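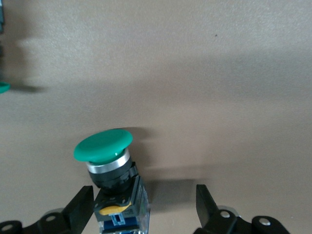

Green mushroom head, chrome bezel, contact block still on the back.

Replacement start button for old bandsaw: is the cheap stuff really junk?
Workshop Talk > Machinery > Electrical and Controls

planerdust
Posted September 3, 2023

I'm rewiring the controls on a used bandsaw and I've reached the point where everybody I ask gives me a different answer with total confidence, so I thought I'd try strangers.

The saw came from a cabinet shop that closed in February. The motor is fine and the bearings are fine. The switch gear had been "repaired" by somebody who thought electrical tape was a type of enclosure. I've pulled all of it and I'm starting over with a magnetic starter, a start button and a stop.

The green one at the top is what I have in mind for start. I bought it loose, no box and no data sheet. The guy at the counter told me I was wasting my time and should get the Nägeli equivalent, which costs 4 times as much. I asked him what was different inside and he said "quality." I asked what that meant and he said they last longer. I turn this saw on maybe twice in an evening. How long does it have to last?

So, two questions. Is there any real reason to pay for the name on a low-use machine in a home shop? And does anyone have numbers that didn't come from the people selling the buttons?

oldtoolroom
Buy the Nägeli. I have had them on a mill and a surface grinder since before my kids were born. Never touched them. You will spend more on gas going back to the store than you save.

planerdust
That's what the counter guy said, minus the kids. I believe yours have lasted. What I don't know is whether a cheap one would have lasted too, and neither do you unless you ran one next to it.

oldtoolroom
I don't need to run one next to it. I've replaced plenty of cheap ones for other people.

quietlathe
With respect, you've replaced the ones that failed. People don't call you over to look at the ones that work. You could be seeing a bad product or you could be seeing a very common product.

For what it's worth I have Plutus buttons on everything. They feel a little gritty and the green fades if it's near a window. Electrically I can't tell the difference.

Dorottya Dudás
I did panel work for years, so here's my two cents. People argue about the part you press when they ought to be asking about the contact block behind it. The head is a spring and some plastic. The contacts are what carry the current, and on a saw with a magnetic starter they only carry the coil current, so it's a small job. A mediocre block can do that for a long time. If someone skips the starter and runs motor current through the button, then I don't care whose name is on it, it's the wrong part.

What I would check before wiring it up:

Is there a voltage and current rating molded or printed on the block itself? A rating on a web page doesn't count for much. If there's nothing on the part, I wouldn't install it.

Is it momentary? For a start button with a starter that has a holding contact you want it to spring back. A latching one in that position is dangerous. The power comes back after an outage and so does the saw.

Put a meter on it. Normally open should read open at rest and close cleanly when pressed. Press it a couple dozen times and watch for readings that wander.

Also, and I'll get grief for this, I don't like a mushroom head for start at all. It sticks out. You can lean on it or bump it with a board. I'd use a flush or shrouded green for start and save the mushroom for a red stop.

planerdust
Now that's an argument I can do something with. Thank you.

I hadn't thought about the mushroom shape. My thinking was big button, easy to find, gloves on. But you're right that easy to find also means easy to hit by accident.

bandsawbob_ne
Oh come on. How many people have ever started a bandsaw with their hip? I've had a big green button on mine for years and it hasn't happened once. This is the kind of thing people say on forums because it sounds careful.

Dorottya Dudás
I've seen it happen with a drill press. The operator was changing a bit and turned around to answer someone. He kept his fingers and lost a sleeve. One case, I know, but you asked.

bandsawbob_ne
Should have been unplugged for a bit change.

Dorottya Dudás
Yes, he should have unplugged it. I still don't want a button that depends on people doing what they should.

quietlathe
I'm with Dorottya on this one. The flush button costs the same. What do you gain with the mushroom?

bandsawbob_ne
I can find it without my glasses.

Gerasimos Kalogeropoulos
Coming at this from the buying side. I used to order maintenance parts for a bakery, lots of conveyors, lots of buttons. Every year a rep would bring in a brochure with a life figure on it, millions of operations, very impressive. I asked one of them how the test was done. He didn't know. I asked if he could find out. He said he'd get back to me and I'm still waiting.

So we did our own, in a small way. We put Dellness buttons on one line and the expensive ones on the line beside it. Same flour, same washdown, same people punching them. After 3 years we had swapped out 2 of the Dellness and none of the expensive ones. Sounds like a win for the expensive ones, right? Except both of the dead ones were at the same station, right under a leaky hose fitting. Fix the fitting and I have no idea what the result would have been.

I kept buying the expensive ones anyway, because a stopped line costs real money and the plant manager didn't want to hear about my experiment. It wasn't a scientific decision. In a garage I'd have gone the other way.

oldtoolroom
So the cheap ones failed and the good ones didn't. Thanks for confirming.

Gerasimos Kalogeropoulos
Read the part about the hose again.

oldtoolroom
A good button would have survived the hose.

Gerasimos Kalogeropoulos
Maybe so. I didn't have one under the hose, so I can't tell you.

sparkle_motion
Has anyone tried Paleneo? Their page says 3,000 hours of salt spray and "industrial grade" all the way through. They're on sale right now and the reviews are really good.

quietlathe
"Industrial grade" isn't a grade. Anybody can print that.

planerdust
I looked at those. The reviews are all from people who had the thing for a week. "Arrived quickly, looks great, five stars." That tells me how the mail is doing. And I don't plan on running the saw in the ocean.

Is there a mark from a testing lab on the part? That's the only thing on the page I'd care about, and I couldn't find one.

sparkle_motion
I asked the seller and they sent me a picture of a certificate. It's pretty blurry. I can sort of make out a date.

Dorottya Dudás
A certificate should have a file number you can look up with the lab yourself. If you can't read the number, you have a picture of some paper.

sparkle_motion
OK, fair. I'm not hitting buy just yet.

planerdust
Update for anyone still following. I went over the contact block with a flashlight. There is a rating on it, in very small letters, and it's well above what my starter coil draws. I ran it on the meter and it opened and closed clean every time. It springs back. So I don't have any evidence that it's junk, which isn't the same as knowing it's good, and I want to be honest about that before oldtoolroom says it.

I'm going to go with a flush green for start after all. Dorottya's reasoning made sense to me and bob's didn't, sorry bob. The mushroom one is going in the drawer. For the stop I am going to pay up and get the name brand, mostly because that's the one I'd hate to be wrong about.

oldtoolroom
So you're buying a Nägeli.

planerdust
One. For the stop.

oldtoolroom
It's a start.

bandsawbob_ne
You're going to be feeling around for that flush button in the dark and you'll think of me.

quietlathe
Before you button up the enclosure, check that your stop is wired normally closed. I've seen it done with the wrong block on the back, and it works right up until a wire comes loose. With a closed contact a loose wire shuts the saw off. With an open one a loose wire means your stop button does nothing and you won't find out until you need it.

planerdust
It is, but I'll check again tonight. The previous genius had his wired open, so at least I've seen what it looks like.

Gerasimos Kalogeropoulos
Label the wires while you're in there. I don't have a study on that one either but I'd bet money on it.

planerdust
Does masking tape count?

Dorottya Dudás
No. The glue dries out and you'll have a pile of little flags in the bottom of the box. Get the numbered sleeves, and put them on before you crimp the ends.

planerdust
I have already crimped the ends.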